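Skaltside Wall-Mounted Folding Drying Rack

Home > Laundry > Drying racks > Wall-mounted

The Skaltside is a drying rack that folds flat against the wall when you are finished with it. We mention this first because the rack most people own also folds, in the sense that it folds onto your fingers, and then lives behind a door for the rest of its days, falling over whenever the door is opened.

Ours is screwed to the wall. It can't fall over. It can be walked into while open, and we would ask you to think about that when choosing the wall.

What it does

Pull the front rail toward you and the arms swing out and lock. Hang things on it. When the things are dry, or when you have stopped waiting and put them on anyway, lift the rail slightly and push it back. Folded, the whole rack is 2 inches deep, so it will fit behind most doors and beside most washing machines. It will hold a normal family load, or one set of king-size bedding if you are patient with the corners.

The rails are powder-coated steel. Earlier racks had bare beech rails, and they looked lovely in the catalog. They also picked up a tea-colored stripe from wet denim and passed it along to the next white shirt. We had a number of letters about the shirts. 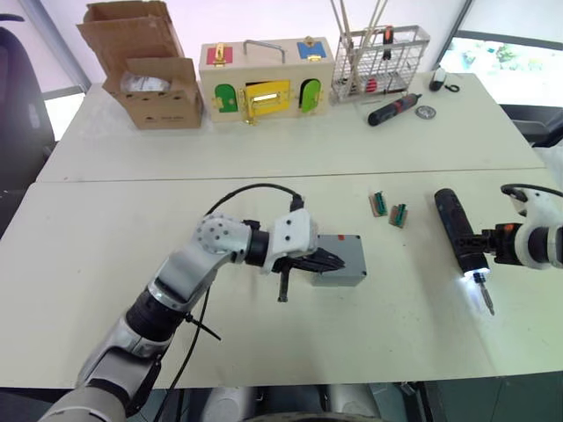
Sizes

Skaltside Short: 24 inches wide, for bathrooms and for people who live alone and do laundry on time.

Skaltside Standard: 40 inches wide. This is the one nearly everybody buys, and it is the one we keep in stock properly.

Skaltside Long: 60 inches wide, made to order. Please measure the stairs as well as the wall. It comes in one piece and has no interest in going around corners.

All three come in white, slate, and a green called Moulin, which looks gray in the evening and has caused at least one argument at our own front counter. Ask for a color chip before ordering Moulin.

Load

The Standard is rated for 50 pounds, spread evenly along the rails. A wet bath towel weighs more than you would guess, and a wet bath mat weighs more than you would believe. The rating covers laundry only. It does not cover children, hanging baskets, or pull-ups, and if the rack comes off the wall during any of these we will sell you another one at the full price.

Last changed: Thursday, January 30, 2025

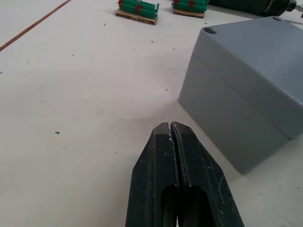 Last change to this page: load rating reworded, Moulin added to the colors

Putting it up

You will need a drill, a level, a pencil, and about 40 minutes. The paper template in the box shows where the holes go. Tape it up, check it with the level, and then check the level against something else you trust, like a door frame in a newer house.

On a stud wall, at least one bracket should go into a stud. The other can use the heavy-duty anchors we supply. On brick or block, use the long screws and the gray plugs. On tile, drill slowly with a tile bit and don't let anyone talk to you. Old lath and plaster is its own adventure, and we suggest mounting a board across the studs first and hanging the rack from that.

Shoulder height suits most people. Higher is better for trousers, and lower is better for whoever in the house is shortest and does most of the laundry. If you have a radiator, leave 12 inches between the top of it and the lowest rail. Warm air helps a good deal. Direct contact makes sweaters smaller.

Tighten the bracket screws by hand at the end. Check them again after the first month, when the wall has had time to form an opinion.

In the box

Rack, fully assembled
Two wall brackets
Screws, plugs and anchors for stud and masonry walls
Paper template
Instruction sheet, with drawings and a few words
Four Risix hooks

About the hooks

The Risix hooks slide along the front rail and take coat hangers, so shirts can dry without the crease across the middle. They are also sold separately, mostly to people who have let one drop behind the washing machine. They fit the older beech rails if you take the rubber sleeve out first. The sleeve is stubborn. Warm water and a butter knife.

Care

Wipe the rails with a damp cloth now and then. No scouring pads and no bleach sprays, both of which will dull the coating. If an arm starts to squeak, put one drop of light oil on the pivot and wipe off the rest before anything pale goes near it. Scratches can be covered with a touch-up pen in any of the three colors. The Moulin pen dries a shade darker than it goes on, so wait a day before adding more.

Delivery and returns

Short and Standard racks leave our warehouse in Hodindale within two working days. The Long takes longer, as you might have feared, and we will email you a delivery window once the coating is done.

You can return an unused rack within a month, in its carton. We can't take back a rack that has been on a wall, even briefly, even if it was the wrong wall. Replacement arms, brackets and pivots are available for every Skaltside we have made, including the beech ones. Have the number from the back of the left bracket ready when you order. On the older racks it is stamped on the side that faces the wall, and we are sorry about that.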